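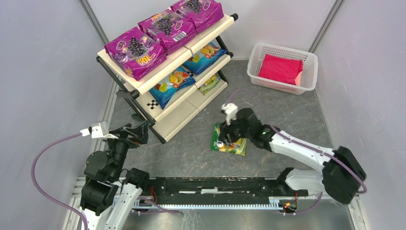
The shelf, with the purple bags on top.

Diary > May > Broltthorpe
May, evening. By Yakubu Ajayi

I have put the grape bags on the top shelf and the blue ones with many fruits in the middle. My aunt in Wike always kept sweet things high, so I do the same. The shelf stands a little crooked to the wall and I will leave it so until tomorrow. I paid 20 for it at Zerkel. I like the cream color with the black tubes. Tonight I must still write to Branano about the rent.

We use cookies to remember your visit. Accept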